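工单 789:打印机半夜自己出纸
分类:办公设备 / 网络打印
状态:已解决(存疑)
提交部门:Sovia 排版组 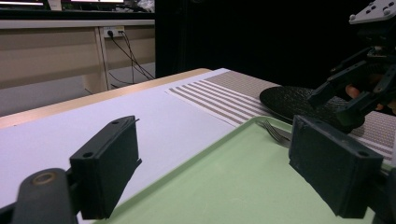
问题最早是 Yasmine Bensaid 报上来的,原话是“打印机昨晚又写小说了”。Rollwood 那台机器放在走廊尽头,下班后没人用,第二天早上出纸口却总堆着一摞纸,每张顶上一行乱码,下面全是空白。排版组起初以为是谁忘了关任务,互相怀疑了一个星期,感情受到一定损害。后来 Yasmine 提议先别扔,把废纸统统收进一个浅绿色的大塑料托盘,就是边沿凸起来、边沿圆润的那种,按早上收纸的顺序叠好,留给我们查。这个办法很土,但比他们之前的办法(拔电源,骂两句,再插上)有用得多。

以下为处理记录,新的在后面。

记录一
到现场。打印机面板显示“就绪”,态度良好。打印自检页,正常。清空队列,队列里本来就什么都没有。翻了翻收集的废纸,一共 138 张,乱码都以同样的几个字符开头,看着像网页请求的第一行被当成文本打出来了。初步判断有东西在往打印机的原始端口发数据。
给用户的答复:请继续收集。
用户回复:你们是不是就想要草稿纸。

记录二
检查驱动。排版组的电脑上装了 2 个版本的 Hviid 驱动,一个是我们推送的,另一个据说“本来就有”。把后者卸掉。卸载程序问我是否愿意说明离开的原因,我没有填。
当晚观察,照常出纸。驱动洗清嫌疑,不过那个旧版本也没给它装回去。

记录三
把打印机的网线拔了放一夜,没有出纸。插回去再放一夜,出了。结论:是网络来的。写到这里我自己也觉得这一步本该放在最前面,工单系统不允许调整记录顺序,就这样吧。
另:拔网线那天晚上,校对那边有人加班打不了东西,另开了一张工单投诉。该工单已与本单合并,投诉人表示不接受合并。

记录四
登录打印机管理页面。管理员密码贴在机器背面,我把纸条撕了,密码也换了。三个小时后接到电话,问纸条哪去了。
打开访问日志。日志只留最近 6 条,再早的自动覆盖,这个设计想必是为了保护某些人的隐私。能看到的几条都在凌晨两点多,来源是同一个内网地址。这个地址在资产表里登记的是“会议室电话”,而那间会议室去年就改成茶水间了。

记录五
去茶水间找电话,没有电话。顺着交换机端口往回查,线的另一头在弱电间,接着一台小主机,机身上的标签写着 Flerkulgate。问了网络组,答复是资产盘点工具,试运行,会定时扫描全网设备,“对业务没有影响”。我把那摞纸拍照发了过去。隔了半天回了一个“收到”。
原理不复杂:扫描程序为了弄清对方是什么设备,会连上各个端口打个招呼。大多数设备遇到听不懂的招呼就当没听见,打印机的 9100 端口不一样,凡是送到门口的字都认真印出来,还给你换页。

记录六
处理措施:
1. 请网络组把打印机网段的 9100 端口加进 Flerkulgate 的排除列表。
2. 打印机侧开启访问控制,只放行打印服务器。
3. 资产表里的“会议室电话”改成实际设备名称。这一项要走审批,目前卡在“请说明电话去向”。
第 2 项做完之后,有个同事的笔记本打不出东西了。查下来他一直绕过打印服务器直连,理由是服务器慢。已帮他改回正常队列,他试打了一页,评价是“确实慢”。

记录七
连续三晚没有异常出纸。网络组确认排除列表已生效,同时询问我们愿不愿意参加该工具的第二期试点。已转给领导。

用户确认
Yasmine Bensaid:可以关单了。废纸背面都是白的,组里拿去打校样用,快用完了,有人问能不能再放开一晚上。

处理人备注
不能。
如果以后再有打印机夜里吐乱码纸,先查扫描类软件,再查驱动,别学我。访问日志记得早上第一时间导出来,超过 6 条就没了。茶水间墙上那个网口还通着电,暂时没有禁用,因为有人在用它给一个桌面小风扇供电。我去看过,没有弄明白是怎么接的,另开工单跟进。

状态变更:已解决 → 重新打开(系统自动,原因:合并工单的投诉人尚未确认)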